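The little pool table, and how to look after it

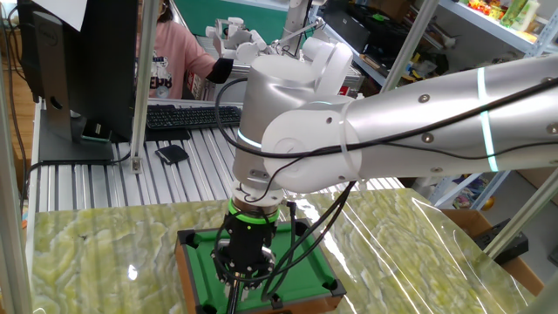 Green felt, brown wooden rim: the miniature pool table on its marbled top.

If you have been up to the games corner at Hulter lately you will have met the smallest thing we own with pockets in it. The miniature pool table came to us in December, in a box of odds and ends that also held a draughts set with a button standing in for one of the whites, and I will admit that I put it on a shelf and forgot it for a good long while. I grew up with a full-sized table in the room behind my uncle's shop, you see, and I had it fixed in my head that a tiny one would be all fiddle and no fun. I was wrong, and I have been wrong most lunchtimes since!

Several of you have asked for the rules we play by, and a few more have asked (some quite crossly) why the balls always seem to roll towards the same corner. So I promised to put it all down in the newsletter, and I am afraid it has grown rather longer than the half page I was offered.

Getting it level

A small table is far fussier about level than a big one. The balls weigh next to nothing, so the least bit of slope will carry them off, and a slope you would never notice with a cup of tea will ruin a perfectly good shot. Before you play, put one ball in the middle, let go of it gently and watch. If it stays put, you are ready. If it wanders, slide a folded bit of paper under the low side and try again. I keep a few strips cut from old envelopes in the lid of the box for this, and would be glad if people stopped writing shopping lists on them.

The covering on the tabletop matters too. Clear plastic sheeting is a blessing when somebody tips over a glass of squash, but it does like to wrinkle, and a wrinkle under one foot of the game is quite enough to send everything sideways. Smooth the sheet out with the flat of your hand, working from the middle towards the edges, and only then set the game down. If you find the game creeping about as you play, a scrap of that rubbery mesh people put under rugs will hold it nicely. I bought mine for the hall runner at home and there was plenty left over.

While we are on the subject, plastic sheeting throws back a lot of light. In bright light you can find yourself squinting at the glare just when you want to line up a long pot. Changing places usually sorts it out, and if your opponent has bagged the good side, well, that is what the coin toss is for.

Looking after the felt

Green felt picks up everything. Wool, crumbs, cat hair, the glitter off a Christmas card that I am still finding now. Please don't rub at it with a wet cloth, which is what I did the first time, and which left me with a rough patch that took ages to settle. A soft, dry brush is the thing. An old shaving brush is lovely if you have one, and a clean make-up brush does just as well. Brush in one direction, from one end to the other, and lift the fluff off at the far side.

For anything the brush won't shift, wrap a piece of sticky tape round your fingers with the sticky side out and dab. Dab, please, don't drag. Felt on these small games is often only glued down, and once a corner starts to lift you will be forever pressing it back.

The wooden rim asks for very little. I go over it with a dry duster and have once or twice used the tiniest smear of beeswax polish on the tip of a finger, keeping well away from the green. Polish on felt makes a dark spot that won't come out, so if you are at all heavy-handed (I am) then leave the polish in the cupboard.

Do look in the pockets when you finish, too. They are black, they are deep enough to hide things, and I have fetched out a raisin, a pencil sharpener blade and an earring whose owner was very pleased to see it again.

House rules, as far as we have any

Full pool rules are too much for a game this size, and half of them can't be followed anyway when your hand is wider than the gap you are trying to reach into. What we have ended up with goes like this.

Each player gets 2 practice shots before the game begins, and they must both be taken from the same end.

You may rest your hand on the wooden rim but not on the felt. Small children may rest whatever they like wherever they like.

If a sleeve moves a ball, put it back as near as you can and carry on. If the same sleeve does it again, roll the sleeve up.

A ball that leaves the game altogether goes back in the middle, and your turn is over. If it has gone under something heavy, both players look for it.

When others are waiting, play the best of 3 and then give up your place. If the corner is quiet you can go on to the best of 5, which takes up a whole lunchtime if you are both as slow as I am.

There has been a long argument over whether you may walk round to the other side for a shot or must turn the game to face you. I am firmly for walking. Every time the thing is lifted and turned the balls shift, and then we all have to remember where they were, and we never agree.

Hitting the ball

The commonest mistake is hitting far too hard. On a big table you can give the ball a good wallop and it will come back to you with some dignity, but on a little one it hits the cushion, hops the rim and is off across the floor. Hold the cue lightly between finger and thumb, quite near the tip, and push it through with hardly any backswing. I tell people to think of nudging a door that isn't quite shut.

Corner pockets are kinder than you would expect as long as the ball is travelling slowly. At speed it will rattle between the two sides and sit there on the lip looking at you. If you want something to practise, put one ball near a corner and try to roll it in so softly that it only just drops. Do that a dozen times and your touch will be better than mine, though I know this is not setting the bar very high.

Chalk is a matter of taste. The cues that come with these games tend to have hard little tips that chalk slides straight off, and it ends up as blue dust on the green. I have stopped bothering with it. One reader swears by a very light rub of the tip on fine sandpaper first, so by all means try that on your own set at home before you try it on ours.

The Clatovus Cup

It had to happen. Once two people have played more than one game of anything in this building, there is a cup. Ours is an egg cup, a rather handsome one with a gold line round the top, and it is named after the Clatovus café down the road because that is where the idea was hatched, over toasted teacakes. The first round had 42 frames in it from start to finish and went on so long that we have agreed to do it as a straight knockout next time.

The final was played between someone from the Abera reading group and someone from our own kitchen rota, and it was decided on the very last ball, which teetered for what felt like a full minute before it dropped. I have promised both parties not to say who won in print, since there is a disagreement about a cardigan.

A friendly match against the players at Grimska has also been talked about. They have a miniature table of their own and say theirs runs faster. We shall want to brush it first.

Spares and bits

We could do with another cue, as one of ours has a bend in it that you have to aim round. Small rubber feet would be welcome as well, and so would a box with a lid that closes properly. If you have balls from an old set that has come to grief, please hold one of ours against them before you bring them in. A ball that is only a hair too big will stick in the pocket and have to be coaxed out with a teaspoon.

Names for the next cup go on the sheet by the kettle. The pencil on the string is blunt again, so bring a pen.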